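Single finger vs two-finger for pushing blocks?

tadidstead_arm
Has anyone else gone back to a plain stick? I pulled the two-finger Lania off last February and put on one black round-tip finger, just to compare. Same arm, same controller, 200 pushes each. The Lania lost the block 37 times, the stick 21.
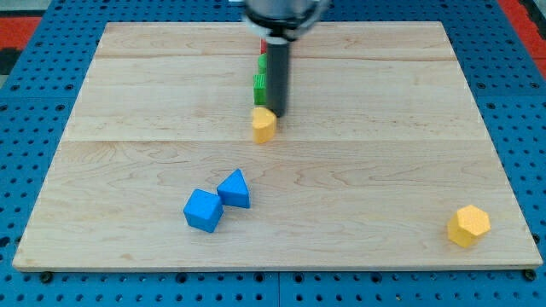
Cubes are easy either way. The cylinders are what get me – touch one a hair off center and it scoots sideways, and the stick has no second contact to catch it.

gripfan30
So it's worse on cylinders and you still like it? I'd keep the Lania and close it halfway. Works great on mine!

sotomayor_bench
Disagree with gripfan. Half closed, you've got two tips and a gap, and any prism corner finds that gap. What speed are you running?

tadidstead_arm
30 mm/s, same for both. I did try half closed (should've said so) and the prisms jammed, like Sotomayor says.

gripfan30
Huh, mine never jam. Bigger blocks maybe.

niltunwood
Try a rubber cap on the tip before you swap anything back. Mine quit skating at that speed.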